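Print this post E-mail this to a friend

The new arm on the packing line, and what we do all day now

I've been meaning to write about work for ages, and November has been so good that I can't put it off any longer! Anyone who has been here a while knows I pack kitchen and table goods at Orberg, on the early shift, and that for years my wrists told me about it every evening. Well, we have an arm now. Everybody calls it Kumisix, after the name on the control software, and it takes the first pick out of the bins so we don't have to.

What surprised me is how much of my day is now spent at a screen. New tasks get tried in simulation before the real arm goes near them, and Hussam Saliba (nights, then days, now our simulation guy and loving it) asked a few of us packers to help. We know how things roll and which way up they land, so we set up the awkward cases and watch it try. I sat through 183 tries before lunch once and came back for more.
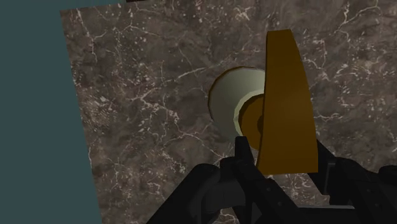 Kumisix at the cup-and-board task, on the brown marble Hussam picked for the tabletop.

Chibuzor Bashir was the biggest doubter on our shift and worried about hours, as I did. So far the hours have stayed put and two of us have moved up to running the cell, with the pay to match. The lifting is mostly gone. I do miss the chatter over the bins a bit, so we've started taking our 10 o'clock coffee together again. Next up is stacked bowls, and I can't wait to see what it makes of those.

Print this post E-mail this to a friend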